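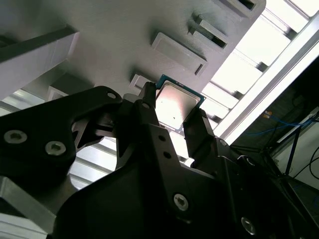 October, bench 2. Finger comparison for the CPU pick, Tarkex pair against the Kokkonen pair, same arm and same wrist camera. Tarkex fitted first. The processor is held edge-on at opposite edges, clear of the heat spreader's face, and the camera sees both contacts with the grey fixture behind. The glossy lid throws back a lot of light, so exposure will need locking before any edge detection.

Closing force 15 N for both sets. Tarkex: 102 cycles, 4 slips, all on release. Kokkonen: 102 cycles, 6 slips, two of them on the approach to the pocket. Not enough to choose on.

Pavithra thinks the release slips come from opening speed – will halve it and repeat. Jayanthi has the spare pads from Skininach, thickness still to be measured.

To do: log finger position at contact, re-teach the approach point, check wrist screws.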